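Home | About the Fund | Grants | Reports | Contact

Private Well Testing in the Frota Valley
Progress report to the fund, period ending August
Submitted by Borghild Nordin, project lead

This report covers the second half of the first grant year. The project offers free water tests to households in the Frota valley that draw from private wells and are not on the Marnley town supply. The earlier report dealt with hiring, the sampling kit and the lab contract, and I have not repeated that material.

Sampling

We have results back for 301 wells. The target for the period was lower than this, and the difference comes almost entirely from the lower valley, where people told their neighbors and we ended up testing whole roads at a time. The upper valley is behind. Houses there are far apart, many are seasonal, and the forms we mailed in spring mostly came back unopened or did not come back at all. We have switched to leaving forms at the feed store and the post office counter, and returns have picked up.

All samples go to the Drarnon lab for bacteria, nitrate, arsenic and manganese. The bacteria sample has to reach the lab the same day it is drawn, and the drive from the top of the valley takes over two hours in summer traffic. For that reason we collect in the upper valley only in the morning and stop at 11 a.m. A few bottles missed the cutoff early in the period and had to be drawn again. Those households were called and none of them dropped out.

Results so far

Bacteria problems are concentrated in older dug wells with cracked or missing covers. Most of these can be fixed cheaply with a new cap, a seal and a round of disinfection. Nitrate is elevated near the flats, as expected from the old county survey. Arsenic is the harder finding. It shows up in drilled wells along the east ridge, with no pattern by depth that we can see yet, and a neighbor's clean result does not tell a homeowner much about their own water.

Every household gets a letter with its numbers, a plain explanation, and a phone line to call. Where arsenic is above the limit we phone before the letter goes out. The first version of the letter was too long. People called to ask whether they could drink the water, when the answer was on the second page. It is now the first sentence.

Changes from the plan

We asked for and received approval to move money from printing to courier costs. The evening meetings were also cut back. Two were held, one at the Marnley grange and one at the school, and attendance at the second was poor – haying had started. We will go back to meetings in the fall.

The filter loan program has not started. We have seven under-sink units on the shelf and had intended to place them with families waiting on a permanent fix. The plumber who was going to install them took other work, and the two others we have asked want a written agreement on liability first. A draft is with the county attorney.

Records

Paper forms from the first round have been entered in Zavar, the database we share with the county. Well depth is missing from a lot of the older forms, because owners did not know it and the drilling logs before the county began keeping copies are patchy. We are marking these as unknown and not guessing from nearby wells. Street addresses are kept separate from results, and the public map will show results by road section only. Several owners said they would not have signed up otherwise, mainly over worries about resale.
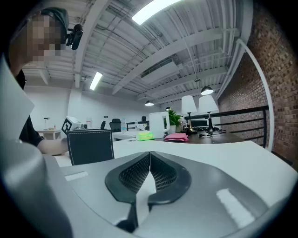

Marnley office, August

Spending

Spending is slightly under budget for the period. Lab fees are over, courier costs are on the revised figure, and the filter installation line is untouched. We would like to carry that line into the next period and are not asking for additional funds at this time. A full table is attached to the copy sent to the fund office.

Next period

Upper valley sampling continues until the road closes. Repeat tests will be offered to every household that disinfected its well, starting with those that have small children. We also plan to sit down with the county geologist about the east ridge and decide whether extra samples there would tell us anything useful. If the liability agreement is signed, the filters go in before winter.

Comments

ridge road resident
Is there still time to sign up? We are on the east side and never got a form.

B. Nordin
Yes. Forms are at the post office counter, or call the office and we will mail you one.

Dale
Had mine done in spring. Needed a new cap and that was it. Letter was clear enough.

T. in Marnley
Please put the meeting dates up earlier next time, I missed both.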